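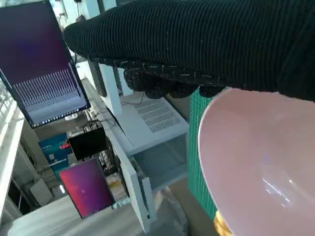 Mixing bowl

A mixing bowl is a deep, open bowl used to combine ingredients before they are cooked, baked or served. It is one of the oldest kitchen tools still in daily use, and its basic shape has hardly changed since people first pressed clay into rounded forms. Mixing bowls are made of pottery, glass, metal, wood and plastic, and few objects show off the strengths of each material so well!

Shape

Most mixing bowls have a flat or slightly footed base, sloping sides and a wide mouth. The slope matters a great deal. A gently curved wall lets a spoon or whisk sweep through the whole batch without leaving dry flour stuck in a corner, and a taller, steeper wall keeps cream from splashing while it is whipped. Many bowls have a rolled rim, which stiffens the edge and gives the cook something to grip, and some have a pouring lip or a handle as well.

Materials

Earthenware and stoneware bowls are heavy, so they stay put during hard stirring. They also warm and cool slowly, a wonderful quality for bread dough, which likes a steady temperature while it rises. The classic potter's version has a thick rim and a glazed inside.

Glass bowls let the cook check for unmixed streaks from the side. Metal bowls are light and chill quickly, and for this reason they are a favorite for whipping cream. Unlined copper has a special place in the story: tiny amounts of the metal react with the proteins in egg white and make a very stable foam.

Plastic bowls became common in the twentieth century and brought bright and pastel colors to kitchens that had known mostly white, brown and gray. They are cheap, quiet to work in and hard to break, though some kinds stain or hold on to grease. A greasy film can keep egg whites from foaming, and bakers often save another bowl for that job.

Nesting sets

The nesting set, in which each bowl fits inside the next larger one, is a delightful bit of household design. In the pottery town of Demance, bowls were sold this way by the stack, and the largest size made there had a rim 12 inches across. The town museum keeps 363 bowls, many of them with chips and spoon marks from long use.

Regional forms

The Jadoon bowl, named for the valley where it is made, is turned from a single piece of wood and has 2 small lugs on the rim for carrying. In Prastota, a wide, shallow bowl is used for rubbing fat into flour by hand, and the same bowl goes to the table afterward with salad in it. The bakers of Cereck prefer a deep trough-like bowl, closer to a dough tub, and cover it with a damp cloth overnight.

Other uses

Mixing bowls turn up well outside the kitchen. They hold papier-mâché paste, plaster, dye, beads and sewing scraps, and a large one makes a fine mold for a homemade lampshade.

See also: Batter, Dough trough, Mortar and pestle, Whisk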